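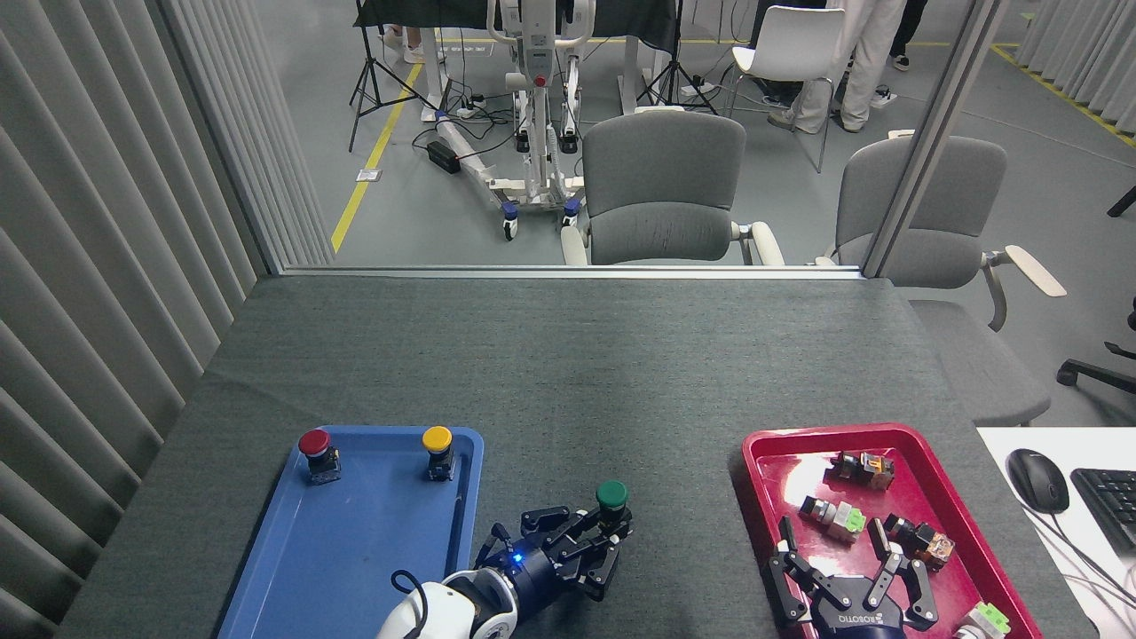 Dimanche, 16h. Tri des boutons poussoirs et des blocs de contact, suite.

Bac bleu = boutons à capuchon (rouge, jaune, vert). Bac rouge = les blocs, tout mélangé pour l'instant, à reprendre par type. Ceux à vis à part — Vanderleia en a besoin pour le coffret Astard.

Vérifié l'inventaire : 269 pièces sur la feuille, mais la ligne « vert » est comptée deux fois. Corrigé au crayon, a refaire au propre. Réf. Pliltora toujours pas reçues, relancer Pascal.

Feutrine grise : la garder, les embases glissent moins que sur le bureau blanc. Penser à ettiqueter les bacs avant lundi.

Reste à faire : test de continuité sur les jaunes, 40 à passer.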